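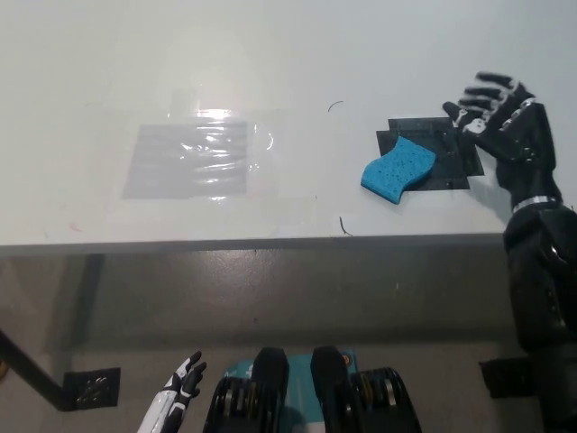 Fulvio Caputo had been selling the Matix for two years and had never yet seen one drop a sponge in front of a customer. He mentioned this to Afshin Ghasemi while they waited for it to start up, and then wished he hadn't.

"What does it do if it drops it?" Afshin asked.

"It looks for it."

"And if it can't find it?"

"It asks."

Afshin wrote that down. He ran the kitchens at Delon, which made school lunches for most of the valley, and he had been sent to Sartori's showroom with a form to fill in. The form had a box for price, a box for noise and a large box marked General. So far he had filled in the price. It was 178 a week on the long contract, with servicing, and sponges were extra.

"Why are sponges extra?"

"Everyone uses different ones," Fulvio said. "You'd be surprised how much people care about it."

Afshin wasn't surprised. He had once had a month of complaints over a change of dishcloth.

The robot began. It lifted its right hand and held it over the table for what felt like a long time. Fulvio folded his arms. In the first year he used to talk through this part, and his manager had told him to stop, as it made people think something was wrong.

"Is something wrong?" Afshin said.

"No. It's deciding where to hold it."

The hand came down, closed on the sponge and started to wipe. It went to the far edge and came back, moved over by less than the width of the sponge, and went out again. Afshin leaned in. It was slower than any of his staff and it pressed harder. When it had finished the strip it went back to a place near the corner and did that again.

"Was there something there?"

"It thought so."

"Was there, though?"

Fulvio bent down until his eyes were level with the table. "I can't see anything," he said. "But I'd have missed it either way."

Afshin put this in the large box. He asked to have a go at making a mess, and Fulvio fetched the tray from the cupboard: jam, flour, cold tea, a jar of something brown that the office in Grollolura sent out with every showroom kit and that had no label. Afshin chose the jam. He spread it with the back of a spoon, thin at one end and thick at the other, the way it was left on the benches after the pudding run.

The robot did the thin end in one pass. At the thick end it stopped, turned the sponge over, and stopped again.

"Now it asks," said Fulvio.

It didn't ask. It put the sponge down, a little crooked, and opened its hand and kept it open.

They both waited. A lorry went past outside. Fulvio took out his tablet and read what was on it, then turned it round so that Afshin could read it too. The message said: SPONGE FULL. RINSE OR REPLACE?

"It's asked me," Fulvio said. "I'd forgotten I had the sound off."

"Can't it rinse it itself?"

"If there's a sink within reach. We haven't got one in here."

"We've got six."

"Then yes."

Afshin looked at the open hand. At home his mother held hers like that when she was cooking and wanted the salt, without turning round, and whoever was nearest had to work out what she meant. He took the sponge to the little kitchen at the back, ran it under the tap until the water was clear, squeezed it and brought it back. He didn't know whether to set it on the table or hand it over. He set it on the table.

The robot picked it up and carried on with the jam.

"How many would you be wanting?" Fulvio asked.

"One. To try, until September." Afshin had the form against the wall and was writing quickly. "It starts at six, when the ovens go on. Can it be there at six?"

"It'll be there already. It doesn't go home."

Afshin thought about the kitchen with the lights off and the thing standing between the benches.

"Put it by the door," he said, "so they see it when they come in."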